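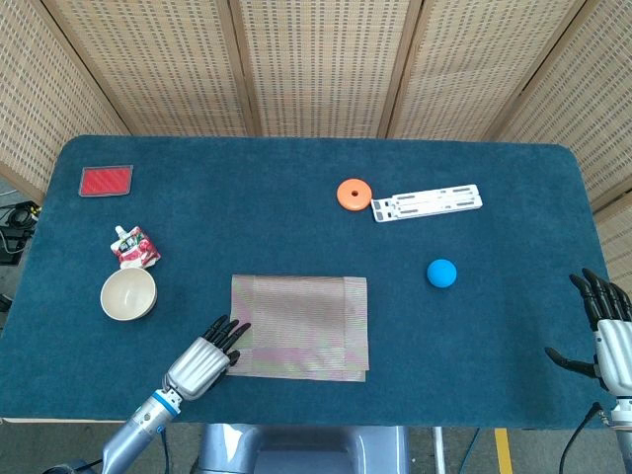

How Designers Plan the Inside of a Shop

Interior design is the work of planning the inside of a building. A designer decides where walls, doors, lights, and furniture go. Choosing colors is one part of the job, and it usually comes late.

Start with the floor plan

A floor plan is a drawing of a room seen from straight above. It shows walls as thick lines and doors as thin curved lines. Every object is drawn smaller than it really is, and all by the same amount. This is called scale. At a scale of 1 to 20, a table 20 inches long is drawn 1 inch long.

The bookshop at Dorkotlow has a floor area of 1,032 square feet. The design firm Listaria drew its plan in August. The shop had to hold 2,000 books, a sales counter, and 14 seats for readers.

Zones

Designers divide a floor plan into zones. A zone is an area with one main use. The Dorkotlow shop has four: entrance, shelves, reading area, and counter. Noisy zones are kept away from quiet ones. The counter is next to the entrance, and the reading area is at the back.

Circulation

Circulation means the paths people take through a room. A path must be wide enough for a wheelchair, and it must not end at a blank wall. Designers draw the paths on the plan before they place the shelves. If two paths cross near the door, people will bump into each other there.

Light

Designers use three kinds of light. General light fills the whole room. Task light falls on a place where someone works or reads. Accent light points at one thing, such as a display. Most shops need all three.

Materials

A material is tested for wear, sound, and cleaning. Hard floors are easy to mop but reflect sound. Carpet absorbs sound but holds dirt. Listaria used a hard floor called Dunne in the entrance and a carpet called Bindico in the reading area.

Words to know

Scale: how much smaller a drawing is than the real thing.
Zone: an area with one main use.
Circulation: the paths people take through a room.
Absorb: to soak up.

Last updated Oct 4, 2026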